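Kelow Table Notes > How-To > Setting One Place for Soup

Setting One Place for Soup Without Buying Anything

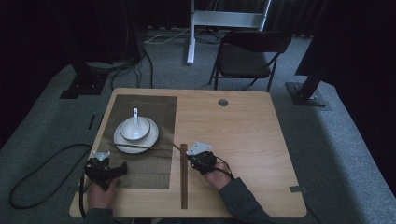
Most advice on laying a table assumes you own a sideboard and have eight people coming. My guide is for one person, one bowl and the sort of evening when the alternative is eating out of the pot. I have lived in Plostcombe long enough to know how good that alternative can look by October. Still, a placemat takes four seconds. Put a dark one on a pale table and even plain white china looks as if somebody meant it, particularly china with a thin dark line around the rim. The bowl sits in the middle of its saucer plate, the short ceramic spoon goes in the bowl, and the chopsticks lie in front, where a hand can find them.

What you need

A placemat, a soup bowl, a plate wider than the bowl's foot, a soup spoon and a pair of chopsticks. If your bowl and plate match, congratulations. Mine did until I moved house.

Step 1. Wipe the table first. Lifting a placemat to wipe under it later is a promise you will not keep.

Step 2. Lay the mat square to the edge where you'll sit, a finger's width in. Textured mats hide crumbs, so shake yours out over the sink before you trust it.

Step 3. Plate down, then bowl. Turn the bowl until any chip faces the wall.

Step 4. Add the chopsticks. Strict people want them parallel to the table edge with the tips pointing left. Lovely Ocampo, who taught me most of this, lays hers on a slant and has yet to be arrested. If the tips hang off the mat, use a rest, or fold a paper napkin into one.

Step 5. Leave the spoon in an empty bowl for looks if you like, but take it out before you ladle. I have watched Rommel Rivera skip this step and then fish for the handle with a fork.

Step 6. Fill the bowl at the stove to two thirds and carry it over on its plate. The plate is there to catch what you spill on the way, and you will spill some.

Sit down. Eat it while it's hot. The pot can soak.

Contact | Copyright Kelow Table Notes | Back to top

We use cookies to remember your preferences. By continuing to browse you accept our cookie policy. Accept | Settings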